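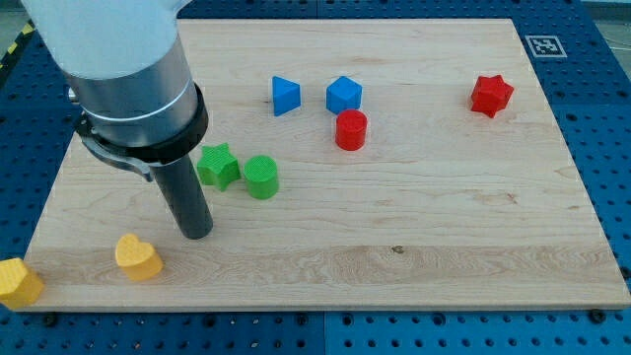
What does a demonstration session involve?

You steer the arm with a hand controller from the desk next to the table, and the system records how it moves. One run is one short task from start to finish. For the block tasks you bring the tool down to the board and slide a piece to the place named on your task card, for instance moving the green star away from the green cylinder, or pushing the yellow heart towards the blue blocks. The shaft has no fingers, so everything is done by pushing.

Do I need any experience?

No. Matilde Torres gives a lesson at the start and you get 11 practice runs that are not kept.

Can I move the arm by hand instead?

Yes, on the Jondside table only. Hand guiding is switched off at Ustamport, where all work is by remote control.

How long is a session?

52 minutes, with 2 breaks. You may stop earlier if your wrist or eyes get tired.

What if I make a mistake?

Carry on if you can. A run where you miss the block and come back to it is still useful to us. If a piece falls off the board, press the grey button to end the run and put the piece back once the arm has parked.

Should I push the blocks the same way each time?

No. Go at them from whichever side seems sensible. Please keep your speed steady – sudden jerks are hard to learn from.

How many runs does a task need?

We aim for 200 per task card, shared between everyone on the rota.

Can I reach over the board while the arm is on?

Only when it is parked and the lamp on the desk is green. Long hair should be tied back.

Who do I ask about bookings?

Lenni Lehtinen for Ustamport, Rin Hayashi for Jondside. Faults with the controller go to Kiyoshi Chiba – please write down the run number first.

Page last changed 10/29/25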